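Steltgate Technical College
Robot Cells: Setting Up and Looking After
Handout for Session 2 - Gripper setup in the simulated cell
Notes by Senyo Tsikata. Revised 20 January 2026

Read this before you come to the lab. Last year half the group didn't, and spent the first hour asking me where the home position was saved.

We do the gripper setup in simulation first and on the bench cell afterwards. You will hear people say that the simulation makes the bench work unnecessary. The sales material for the Bitent package more or less says so. I have been fitting and mending grippers for long enough to doubt it, and I would like you to doubt it too, at least until you have put a feeler gauge between two real fingers and compared the answer with the number on your screen.

What the simulation does well is let you get things wrong cheaply. You can type a silly offset, drive the fingers through a table and press reset. Do plenty of that.

The wrist view is the one you will be working from for most of the session. Jaws open, nothing held, plain grey beyond them.

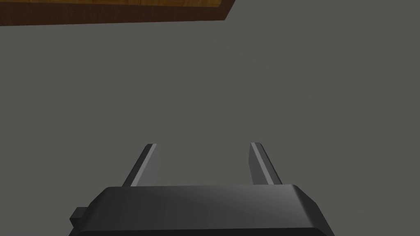
SECTION A: CHECKS BEFORE ANY MOTION

Start with the fingers apart and nothing between them. If the program loads with a part already in the grip, clear it and load again. A held part hides a bad zero.

A1. Look at the two fingers against the top of the housing. They should rise to much the same height. On screen they nearly always will, as both come from the same model file. On the bench they often don't, and the usual cause is a finger put back on after cleaning with a bit of swarf under it. The simulation has no swarf.

A2. Look at the lean. From this camera the fingers don't look square to the housing, and every year someone reports this as a fault. Do not correct a lean you can only see from one camera. Move the view, look again, and then read the joint values. If the joint values agree and the picture doesn't, believe the joint values for now and write down that you had to.

A3. Check that the camera is fixed to the hand. Move the wrist a little. The housing should stay put at the bottom of the view and everything else should shift. If the housing slides about, the camera has been attached to the wrong link. This is a two-minute repair and I have watched people lose an afternoon to it.

A4. Note anything in the view that you could use as a landmark. The wooden edge at the upper left will do. The grey surface won't, having no marks on it at all, and you can't judge distance or speed against it. Some of you will try. If you need to know how far the fingers are above a surface, ask the program for the height and don't guess from the picture.

SECTION B: ZERO AND OPENING

The gripper driver counts in encoder steps. For the Ledesma hand we have on the bench, fully closed reads 1,624 and fully open reads 3,581. Both figures are for our hand, measured by Yatziri Arriaga last May with the short fingers on. They are not in the manual and they will not suit another hand, even one from the same box.

The simulated hand has been given the same two figures so that your programs carry across. Please understand what that means. Someone typed them in. The simulation agreeing with the bench on these numbers proves nothing about the simulation.

Steps:

1. Close the jaws at low speed with nothing in them. Read the count.
2. Open fully. Read the count.
3. Repeat both. Write down all the readings, including the ones you don't like.
4. Set the soft limits a little inside your readings.
5. Cycle the jaws 300 times with the logging on, then read open and closed again.

In simulation step 5 is quick and very dull, and the figures at the end will be the same as at the start. On the bench they drift. How far they drift is the most useful thing you will learn in this session, so do not copy your simulated results into the bench column. Isauro Trujillo marks these sheets and he can tell.

SECTION C: MOVING THE HAND WITH THE JAWS OPEN

Once the limits are set, take the hand through the three practice moves with the jaws left open. Keep the speed low. Watch the gap between the fingers as well as whatever the hand is heading for, and stop if the gap changes when you haven't asked it to.

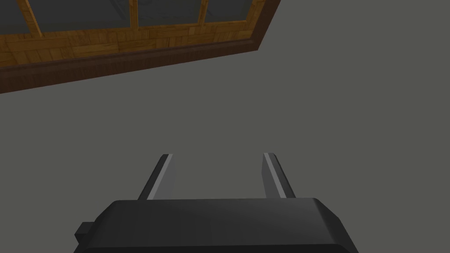
The thing to settle at this stage is whether your tool point is really midway between the fingertips. Rotate the wrist about the tool point. If you have it right, the tips turn about a spot that stays still. If you have it wrong, they swing round in a small circle. A small error is hard to see against plain grey, so use the trace tool and print the path.

Clearance is the other matter. The housing is a good deal wider than the pair of fingers, and it has a small tab standing out on the left. Beginners plan for the fingers and forget the rest. The collision shape supplied with the Pledico add-on is a simple box, and I wouldn't trust it round that tab without checking. Switch on the collision outline and see whether the tab is inside it. If it isn't, make the box bigger. You lose a little reach and keep your tab.

I am told the newer version of the add-on wraps the whole hand properly. Perhaps it does. Fung-ping Hsieh has offered to test it against the old one, and until I have seen the results we stay with the box.

SECTION D: WHAT TO HAND IN

- Jaw readings, simulated and bench, in separate columns
- Soft limits used
- Tool point trace, before and after correction
- A short note on anything the simulation told you that the bench did not bear out

The last item carries the most marks. "No differences found" will be sent back with a request to look again.

Bench bookings go through Teodoro Quezada. Bring your own feeler gauges if you have them, as the college set is missing the thin ones.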